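The bus from Rerngate left at six in the morning and I was almost the only passenger. I had a bag with two apples, a thin blanket and the notebook I bought in January, which still had no word in it. My plan was to write on the way, but in the first hour I only looked out. The hills there are low and brown at this season, and between them come small ponds with a skin of fog on top.

I have lived in this country for many years and I am still surprised by how much empty land it has. Where I grew up, behind every field there was a wall, and behind the wall an aunt who wanted to know where you go. From the bus I saw one horse. It stood with its back to the road and did not turn for us.

In Havov we stopped for 30 minutes. I drank a coffee too sweet for me and walked up the street until the sidewalk finished. Somebody had planted crocuses along a gas station, purple and very serious, and the wind pushed all of them to the same side. 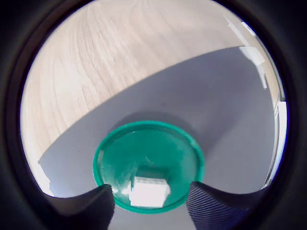

After Havov the road climbs. The driver told me the pass is at 780 meters, and he said it with pride, as if he had carried the stones up himself. My ears closed and opened. I finally wrote a line in the notebook, then I crossed it out, then I wrote it again with one word changed. The word was "slope." Before it was "hillside." I am still not sure.

My friend Yanling Wei writes poems on trains and says a bus is too shaky for verbs. Maybe she is right, because my page from that afternoon is nearly all nouns: birch, ditch, mailbox, crow, snow in the ditch again.

I arrived in Umon when the lamps were already on. The room smelled of soap and of an old radiator. I opened the window and heard frogs, so many that I first took them for a machine. I listened for a long time with my coat on. Then I ate the second apple and copied my nouns onto a clean page, in the same order, without the crow.

Tomorrow I walk to the river, if my left shoe agrees.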